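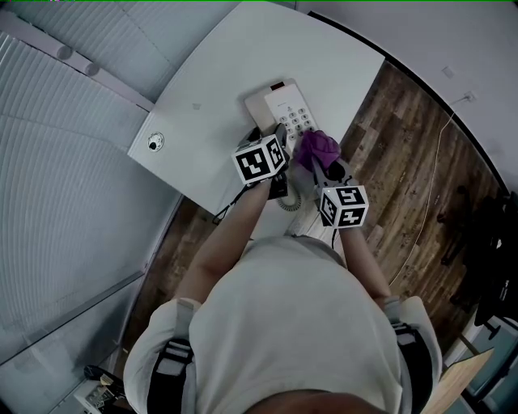
4.3 Why the desk phone stays

Most offices in our study could have dropped the desk phone years ago. Few did. The cell phone was supposed to make it pointless, then the headset and the laptop, and at Arnberg the phones were formally listed for removal in the last budget. Still there when we visited in October.

We asked people what the phone was for. First answers were weak. "Calls." "The front door." "In case." It took a longer interview, usually with the phone ringing at some point during it, to get at the rest. Three kinds of use came up again and again and we take them in order of how much people cared, not how often they happened.

The shared number. A desk phone belongs to a place. Whoever sits nearest picks up, and the caller does not need to know who that is. Staff at the Phillips branch office put a lot of weight on this. Customers there still have the number from a printed card that dates from 2000, and the number outlived every person who has worked the counter. When calls were moved to personal cell phones for a trial month, callers began asking for people by name, and calls to anyone on leave just sat in voicemail. The trial ended early. Osaze Bassey, who ran that office at the time, put it this way: "They weren't calling me. They were calling the desk."

Dialing by hand. A telephone on a plain white desk, keypad facing the user (Figure 3), asks for very little. Number in, wait. Older staff often knew the common numbers as a shape on the keys and could not say them out loud without moving a finger in the air. We saw this in 7 interviews and did not go looking for it. One bookkeeper gave us a supplier's number wrong twice, then dialed it right the first time. Contact lists remove the need for this, clearly, but they also need upkeep, and in the smaller offices upkeep was no one's job. Raka, the contact software used at two of the sites, held so many dead entries that people kept a paper list taped beside the phone anyway. The paper list was also out of date. They trusted it more.

Being seen on a call. This one we underrated. A person with a handset to the ear is busy, and everyone in the room can tell. A person with an earpiece might be or might not. At Podilura, an open office, workers described walking up to a coworker, starting to talk, and getting a raised hand. Small thing, but it came up with real heat. Several had gone back to the handset for long calls for this reason only. It also seperated work calls from private ones: handset meant work, cell phone meant step outside.

None of this makes the desk phone cheap. Line charges were the main argument against, and a fair one – Arnberg was paying for 19 lines, some leading to desks where no one had sat since a move between floors. Managers saw the bill and staff saw the phone. The two groups were mostly talking past each other, and we return to that in 5.1.

A note on limits. All of our sites had at least one long-serving employee, and we can't tell how much of the above would hold in an office set up last year. Younger staff were less attached, though a few liked the handset for the same reason as everyone else at Podilura. We also did not log calls. What we have is what people told us plus what we happened to overhear, and people are not great at remembering how often the use a thing that is always within reach. Call logs from the Phillips office were offered but arrived too late to be included.

4.4 Voicemail and the blinking light

Short section, as few sites still used it. Where voicemail remained it was checked by the first person in, out of habit, and messages were copied onto paper and left on the desk of whoever they seemed to be for.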